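Before a cloth is folded for storage, it should be laid out flat and checked for creases. The steps below apply to all plain table covers held at Balley.

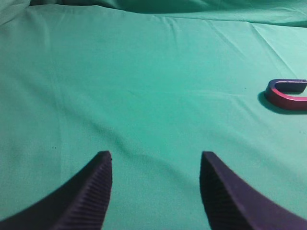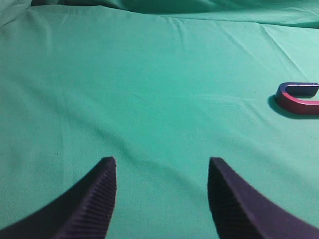 *Prepared by Valentina Urrutia, Textile Services. Reviewed in August.*

## Folding a table cover

1. Clear a surface larger than the cloth and wipe it dry.
2. Spread the cloth face down. Smooth it by hand from the center outward.
3. Press any crease that remains, using low heat and a pressing cloth.
4. Fold the long sides inward so that they meet at the middle.
5. Place a roll of acid-free tissue along each fold.
6. Fold once across the width and tie loosely with 2 cotton tapes.

Covers longer than 94 inches are to be rolled on a tube. Stored covers must be refolded along new lines every 30 weeks. Questions should be sent to Patricio Daza at the Flalten store.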